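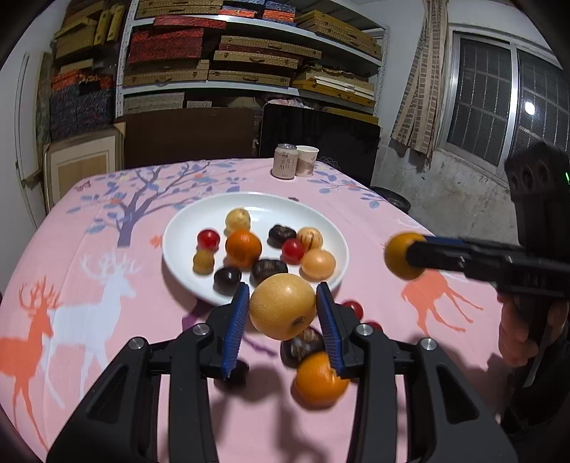 **Citisetti - household food storage and small shops, Eltby district**
Progress report to the Plundumska fund, second period (ending in April)

We thank the fund for the second payment, which arrived in time for the start of the winter work. This report follows the order of the work plan. Where we are behind the plan I have written it directly, so that you can ask us about it before the next payment is decided.

## 1. Visits to households

The plan for this period was 800 visits. We completed 756. The missing visits are nearly all in the upper part of Eltby, where the road was closed for two weeks in February and the bus did not go. We will finish these visits in May and do not ask for additional money for it.

A visit takes half an hour when the family is used to us, and almost an hour when it is the first time. In the first period we wrote that people do not like to open the refrigerator for a stranger. This is still so. The visitors now begin with the dry foods (flour, rice, beans) and come to the refrigerator at the end, when everybody has been sitting for some time. Fewer families stop the visit in the middle than before.

What we hear most is that bread is thrown away more than any other food. After bread come cooked rice and the soft vegetables. Meat is rarely thrown away in Eltby. It is expensive and people freeze it the same day.

## 2. The storage diary

We gave a paper diary to 300 households and asked them to write down for four weeks what they threw away and why. Some 200 came back in a condition that we can use. The others were lost, or filled in for only a few days, and in a few of them every day has the same words, so I suspect they were written in one evening.

The diary form was too long. It had two pages for each week and a column for weight, and most kitchens do not have a scale. We have made a new form with one page per week and no weight, only small, medium and large. This is less exact, and the tables in the final report will have to say so. I would still prefer a simple form that is filled in.

The typing of the diaries has started. It goes slowly, because the handwriting is often difficult and because many families use local names for vegetables. We are making a list of these names as we go.

## 3. The leaflet on fresh fruit and vegetables

The first draft of the leaflet was arranged by temperature: a page for cold storage, a page for cool storage, a page for the kitchen. We tested it with two groups of parents at the school in Eltby and it did not work well. They said they don't think about temperature when they come home with the bags, they think about the things in the bags, and they could not find the tomato.
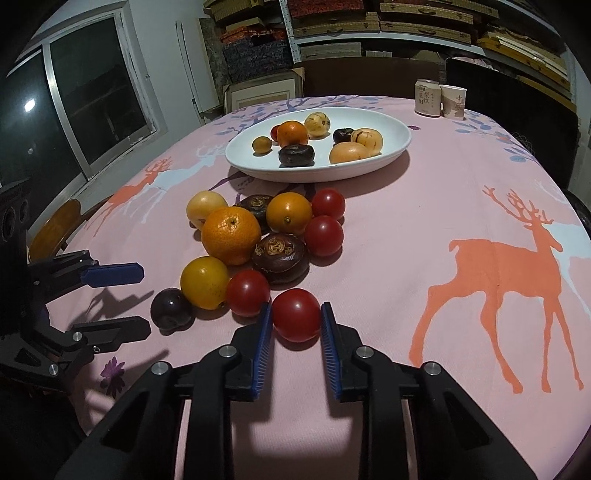 The second draft is arranged by food, in alphabetical order, with one short line for each. Under each name we say where to keep it, how we know that it is ripe and what to do with it when it becomes too soft. It was also necessary to say something about mixed fruit, because at home the different kinds usually end up in one place. Red tomatoes beside a plum and a yellow-orange citrus fruit, all together on a pink tablecloth, look very nice, but the leaflet has to give three different lines for them. The tomato can stay out until it is fully ripe, the plum goes to the refrigerator when it gives a little under the thumb, and the citrus can wait longer than both. Readers asked us to put this on the first page and we have done it.

The printer, Hutsuliak, has given us a price for the leaflet in two sizes. The larger one is easier to read for older people, and it can hang on a kitchen door. We would like to choose the larger one. The difference in cost can be covered from the travel line, which is not fully used because of the closed road. Please confirm if this is acceptable to the fund.

## 4. Small shops

Six shops now take part, one more than was planned. They put the food that must be sold the same day on a separate shelf near the door, with a lower price after five in the afternoon. Two of the shop owners were worried that customers would wait until five and buy nothing before. One of them has stopped lowering the price on Sunday and keeps it on the other days. We did not try to change his mind.

The shelf works best for bread and yogurt. For fruit the result is not clear. Customers want to choose it piece by piece, and what remains in the evening has been touched by many hands - the owners say it is hardly worth the shelf. We will watch this until the end of summer, when there is local fruit and the prices are low anyway.

The refrigerated case promised to the shop near the bus station has not been delivered. The supplier first gave us March and now says June. We have not paid him the second half.

## 5. Money

Spending is under the plan on travel and a little over the plan on paper and copying, because of the new diary form. The salary line is as planned. The full table is attached separately in the format that you sent us. In the first period we put telephone costs under "other", and this time they have their own line, as you requested.

## 6. Next period

- finish the delayed visits in upper Eltby
- print the leaflet and give it out through the school, the clinic and the six shops
- start the second round of diaries with the new form
- finish typing the first round and send you the raw tables
- decide with the bus station shop what to do if the case is not there in June

We also ask whether the final report can be sent two weeks later than written in the contract. The second round of diaries ends close to the deadline and the typing needs time.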